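Handout 6, Hand-held gripper work: bench rules
December, notes by Wenjie Peng

Read before your first slot. Not a full standard, just what we enforce in the Marti room. Longer version is in the Solley binder, section 25.

Before a take
- markers on both finger mounts clean, facing up, nothing taped over them
- check screws on mounting blocks by hand
- thumb and fingers stay behind the blocks, never between the fingers
- oven tasks: come at the door square, both fingers level. No pushing with one finger only
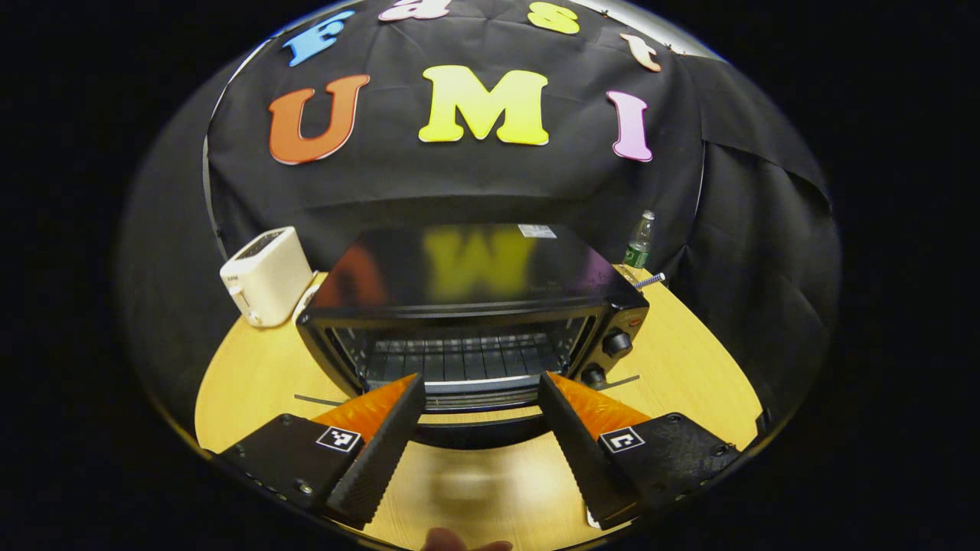

Who decides whether an appliance may be switched on?
The bench lead for that slot, and it goes in the log before anyone touches a knob.

During
Same start pose every time. If you drop something, finish the take and flag it, dont delete. Two devices at one table: agree out loud who moves first. Cables on your own side. Small dishes get approached low and slow, open wide first then close.

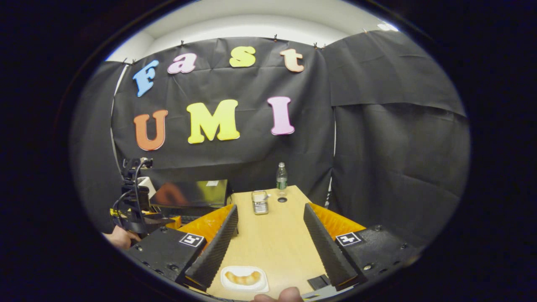
When should a take be rejected?
When a marker was covered for the whole grasp, or when the log entry has no operator initials.

After
Log number, initials, object list. Takes 3343 to 3648 have no object list, pls fix yours if its in there. Wipe finger pads, dry cloth only, no sovlent.

Comments

Yaroslav Boiko: does the start pose rule hold for left handed people too?

Wenjie Peng: yes, same pose, other hand.

Pirmin Rainer: binder says section 24 for me. Old print?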